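# Budgeting a small tabletop arm cell without blowing the 200

Quick writeup, doing this between other stuff. Covers the small-parts budget only. Not the arm. If you're still picking an arm, go read the Prelberg notes first and come back, because payload and reach decide half of what's below.

Our number was 200 for everything that isn't the arm. Sounds tight. It is tight. Doable if you buy in the right order.

## 1. Write the task down before opening a shop tab

One line. Ours: "pick small items off a table, put them somewhere else on the same table." That's it. If your line has an "and then" in it, split it and budget the first half.

Then list what the task touches:

- surface
- things to pick
- something to put them on or under
- a camera view that doesn't move
- light
- power, and where the cables go

Everything you buy has to hang off one of those. If it doesn't, it goes on the later list.

## 2. Shop your own kitchen first

Biggest saving by far. Test items don't need to be bought. You want a spread of shapes and surfaces: something shiny and round, something in a crinkly wrapper, something heavy in a cardboard tray. A snack bar is a great test object. Costs next to nothing, awkward to grip, and when the wrapper gets too beat up you replace it.

Same for structure. A board across a few cans gives you a shelf or a low bridge, and you can find out what clearance you need before paying for aluminum profile. We had a 22 line in the budget for extrusion and brackets. Struck it.

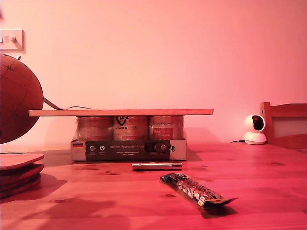 Keep cans full if they're holding anything up. Empties slide. And leave them in the tray with the shrink wrap on if you can, the whole pack moves as one block and you can mark its corners with tape.

## 3. Cameras: one cheap, one later

Don't buy the depth camera in the first order. I know. Everybody wants to.

Start with a small fixed camera, the home security kind is fine for a side view. Check these before paying:

- can you get the stream locally, without the vendor's app
- does it have a night mode you can force off (infrared switching wrecks color)
- can you lock white balance
- cord length!!

The third one gets skipped the most. If the color drifts with whatever lamp is on, you'll spend evenings relabeling things. A cheap lamp with a plain white bulb is worth its 10.

Cord length is the other trap. Measure from the outlet to where the base will stand, going around the table and not across it. Add slack. We ordered a 13 extension after the fact and paid seperate shipping on it, so really it cost more than that.

## 4. The gripper line

Put the spare fingertips in the first order. Not the second gripper, just the tips. Wulla sells the soft ones in packs and shipping is the same for one pack or four. They wear at the inside edge first, so check yours every Tuesday or whatever day you'll remember.

If the budget's squeezed, drop the colored tips. Plain ones work.

Thin metal rods and tubes are the hard case for soft tips. They roll. Put one in your test set early, so you know whether you need a narrower tip before the return window closes.

## 5. Plan a layout and freeze it

Sounds like it isn't a budget step. It is. Every time the layout changes you find something else you "need".

Tape marks for each object. Tape for the camera base. Note which way the camera faces. Decide what stays on the table permanently (lamp, decorations, whatever lives there) and leave it, moving it for every run is how marks get lost. 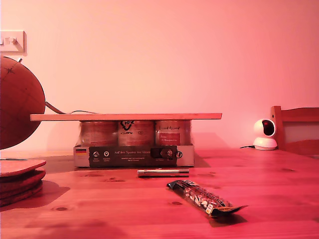

Run the task for a week on the frozen layout before the second order. Keep a scrap list by the keyboard, write down each time something stopped you. Stuff that shows up once, ignore. Stuff that keeps showing up gets money.

## 6. Second order

Ours came out like this, yours will differ:

- replacement tips (Wulla)
- a clamp mount for the camera, so the base can't get bumped
- cable clips, the stick-on kind
- a real e-stop box from Nouri, should of been in the first order

Move that last one up. Seriously. Stop button first, gadgets after.

## 7. Things to leave off till next year

- conveyor
- second arm
- anything that says "kit" and doesn't list the screws
- the Plarkby enclosure. Nice, but it's sized for their own table and you end up buying the table

## Shipping and the leftover

Put shipping on its own row, not folded into each item. Add up the row before you hit order and see if moving one thing between vendors kills a whole delivery fee. It usualy does.

Whatever is left of the 200, don't spend it. Something breaks by June.

Spreadsheet columns we use, copy if you want: item / which task line it belongs to / vendor / price / shipping / order 1 or 2 / arrived.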